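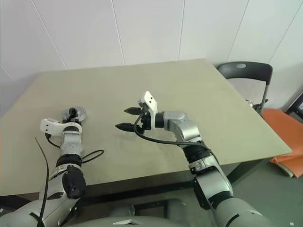
Two-arm unit with the round head on the left wrist and the parallel-jaw gripper on the right. Both have the white wrist bracket or plate in place.

Gudeo Wrist Kit, mixed pair

Last updated: May

The mixed pair is for labs and small shops that want to compare two kinds of gripper on one robot without changing heads between runs. It comes with one round head, one parallel-jaw gripper with tapered fingers, a white mount for each wrist, and the black cables to connect them. The arms and torso are not included.

Most buyers start with two matching grippers and add a different one later. We sell the mixed pair because the comparison is easier when both heads work at the same table on the same day. You can run a pick with the right arm, repeat it with the left, and keep the two logs side by side.

Parallel-jaw gripper

The fingers narrow to a point, so they suit small parts and items packed close together. They are less useful on wide, smooth objects, where the contact area is small. For those, order the Listton flat fingers, which fit the same screws. Finger gap is set in the controller and should be checked again after any finger change.

Round head

The round head is shorter than the jaw gripper and works best coming straight down on flat items. It needs its own tool offset. If you copy the offset from the jaw gripper, the head will stop at the wrong height.

Cables

Leave enough slack for the full turn of the wrist. A loop beside the forearm is normal. Move each joint through its range at low speed before the first run and watch that the loop doesn't catch on the bracket or drag small parts off the table.

Controller

Both heads run from the Kapoor two-channel controller, sold separately. The older single-channel model will drive either head but not both at once.

In our bench trial the pair made 3,023 pick attempts on mixed small parts. The jaw gripper did 2,640 of these and the round head did the rest. The split reflects the parts we had on hand and shouldn't be read as a score. Logs are available on request.

Price and ordering

Mixed pair: $877, tax and freight extra
Spare tapered fingers: sold in sets of 2
Orders in by Wednesday noon leave the Prorkau warehouse the same week. Please include your arm model with the order so we can pack the right wrist adaptor.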